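Progress Report to the Clastell Fund
Picking Cell Project, Zaka Returns and Repack, Povel Site
October 2024
Prepared by Yuzuki Kawaguchi, Floor Operations

Where we are

This report covers everything since our last one in May. The short version is that the picking cell is running on the day shift, the people who work beside it have taken it over from the project team in most of the ways that matter, and we have spent less than planned on outside integration help because two of our own repackers got very good at it. I am really pleased to be writing that, because in May I had a cell that stopped more than it ran and a crew who had every right to be skeptical!

For anyone on the board who is new to us: Zaka takes back mixed small goods from retailers (hand tools, toys, plastic housewares, odds and ends that lost their packaging) and gets them sorted, checked and boxed for resale or parts. Until this project, every item was lifted out of a deep bin by hand. Our repackers were leaning over a wall and reaching down to the floor of that bin all shift long. Shoulder and lower back complaints were the main reason people asked to move off the station, and they were the main reason we applied to you.

What the cell does now

The arm picks from the bin and hands off to the inspection table. A repacker sits or stands at the table, checks the item, makes the call on where it goes, and keeps the cell supplied. We set a target in the proposal of 160 clean picks an hour on mixed goods. Our best hours have been at 260, but those were friendly bins, mostly boxy items with flat tops. On properly mixed bins we hit the target on most shifts and miss it on some, and I would rather report that than the good hours.

The hard part is still the last layer. A full bin is easy because there is always something sticking up. When only a few items are left, they lie flat, they end up against the walls, and the gripper has less room to come in at a good angle. Clear plastic is the worst of it.
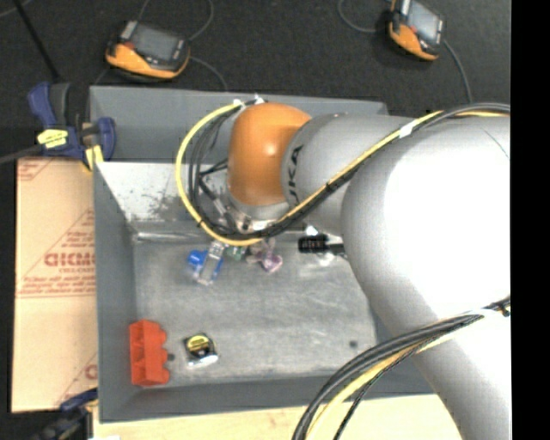 The arm over a nearly cleared bin, with small mixed items left on the floor.

Cordier, our integrator, changed the approach angles over the summer so the arm comes in steeper near the walls. That helped a lot with tall items and hardly at all with thin ones. The next step is a softer fingertip, which we have on order in two shapes.

We also learned to be fussy about the bin itself. If it shifts even slightly between loads, wall picks get worse, and it took us an embarrassing number of weeks to work that out. We clamp it now, and checking the clamps is the first line on the start-of-shift sheet. The cable dressing on the arm has been redone as well, and the crew inspects it at every shift change.

What has changed for the crew

This is the part I most want you to read.

Nobody has lost hours. That was a condition of the grant and it was our own promise too, made out loud in the break room before the first crate was opened. The station used to have three people reaching and sorting. It now has one person at the table, one person feeding and clearing, and the third has moved to the bench where we test and repair returned goods. We had a backlog there that had been bothering me for two years. It is down from 260 cartons to 98.

People rotate through all three jobs in a shift, and the rotation was the crew's idea. Our original plan had a fixed "cell operator" with a different title and a slightly higher rate. The repackers told us, very politely and then less politely, that this would split the team. So we trained everyone instead and raised the rate for the whole station. Training runs 40 hours per person, half of it at the cell and half on fault clearing and safe entry. Everyone on the day shift has finished. The evening crew is partway through.

Complaints about shoulder pain at the station have dropped sharply, by the supervisor's log. I want to be careful here. It's a log of what people choose to mention, and a few months is a short stretch. The occupational health visit will give us something firmer.

There are things people don't like. The noise is different, not louder, but it has a rhythm that some find tiring by the end of the day. The table job can feel like being paced by a machine, especially on fast bins. We added a hold button at the table in response, and it gets used, with no questions asked and no record kept of who pressed it. Two people have said they miss talking while they worked, which they could do when they all stood around the same bin. We have turned the inspection table so the person there faces the feeder, and that seems to be a real improvement.

Money

Integration came in under budget for the reason given at the top. Training went over, because we paid full wages for all of it and extended it to the evening crew. We would like to move the integration balance across to cover the difference and pay for the fingertips. A revised budget sheet is attached for your approval.

What comes next

Finish evening shift training and start running the cell on that shift.
Fit and compare the two fingertip shapes, using clear and flat items only.
Complete the occupational health visit and send you the findings in full.
Try a shallower bin. The crew has asked for this since the start, and I think they are right.

Board members are very welcome to visit. Please come during a shift and talk to the repackers without me in the room. Closed-toe shoes are required on the floor, and the side entrance is the one with parking.

Yuzuki Kawaguchi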